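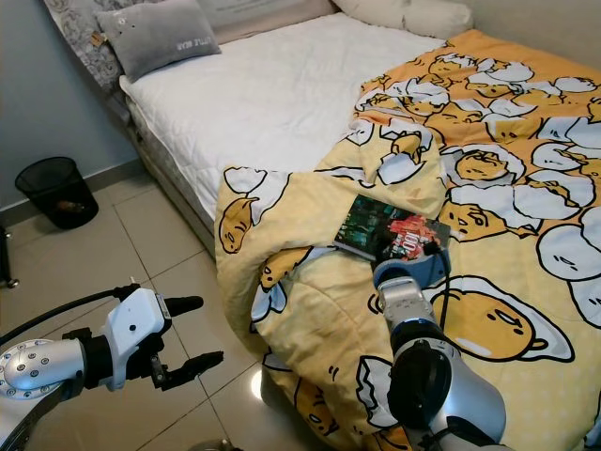

*Rako at the bedside, with the right gripper at a book on the folded comforter.*

**Plurnside shared workshop presents Rako, a two-armed robot built by its members for tidying a bedroom**

PLURNSIDE, March — The members of the Plurnside shared workshop present today Rako, a robot with two arms which is made for the small jobs of a bedroom. The machine was put together in the workshop in the evenings, and it is now being tried in ordinary homes of the members.

Rako is a project of people who have other work during the day. It started when the workshop received two used arms from Orkia, a small repair firm in the same street. The arms had no controller and no cables. The members wrote the control program themselves and gave it the name Sầm. All of it can be read and copied free of charge.

The first task chosen for the trials is clearing a bed. The robot must find an object lying on the bedding, take it and bring it to a shelf. A bed was selected because it is difficult. A comforter has folds and lumps, it moves when something pushes on it, and a pattern printed on the cloth can be confused with a real object. A book with a hard cover is a good first object, but it must be held at a corner or at the edge, and the soft surface under it gives way.

"On the workbench everything went well from the first month," says the Rako build group. "In a real bedroom we had to begin again. The floor shines, the cushions have letters on them, and the bed is lower than our bench. We are happy that we left the workshop early — we would have learned these things too late."

During the trials in the workshop, Sầm was given 97 different objects to pick up, among them books, socks, spectacle cases and remote controls. The group keeps a written record of each attempt, also of the bad ones, and will publish it together with the program.

The whole build has cost the workshop 1000 pounds, without the arms. Most of this money went to the grippers, the cables and the power supply. The mountings were made on the machines of the workshop, and the drawings for them will be shared as well.

Rako is not for sale. At this stage a person always stands next to the robot with the stop button in the hand, and the arms are limited to a slow speed.

In the next months the group wants to work on folding the comforter itself, with one arm holding and the other pulling. A first public showing is planned for June in the Plurnside workshop, at 6 in the evening. Entrance is free, and visitors may bring a book of their own for Rako to try.

**About the Plurnside shared workshop**

The Plurnside shared workshop is a place for wood, metal and electronics, paid for by its members. New members are welcome, with or without experience. Press questions and requests for a visit can be left at the workshop desk.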